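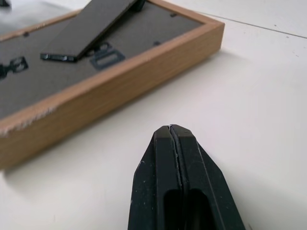
Slavica Stojanović

22 December 2022

Arkden pushed out version 2 of Zulero, its planning software for two-arm robots, just before the holiday break. Big change: the planner now picks a grasp and a final pose together. Old one picked the grasp first, then went looking for a path, and often got stuck and had to start over.

Test task is a picture frame. Face down on a table, easel stand folded out of sight underneath a lot of the time, so the software has to work out which side it's looking at from the wrist camera alone. Backing board, clips, bracket, all of it goes into the pose estimate.

Numbers from Arkden: 52 of 55 planning requests solved on the first try. The May release managed 14 on the same set. No outside group has checked teh figures yet.
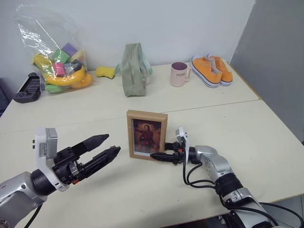

Right arm gripping the frame at its lower corner, left gripper open.

Nestedeo, which makes simulation tools, says it will support the new plan format. Ní Bhriain, the integrator, is already trying it but wouldnt say on what.

Still missing: any replanning in mid-move. If the frame slips, the arm stops and waits for a new request. Arkden says a fix is in the works, no date. Download is up now for existing license holders, everyone else has to ask.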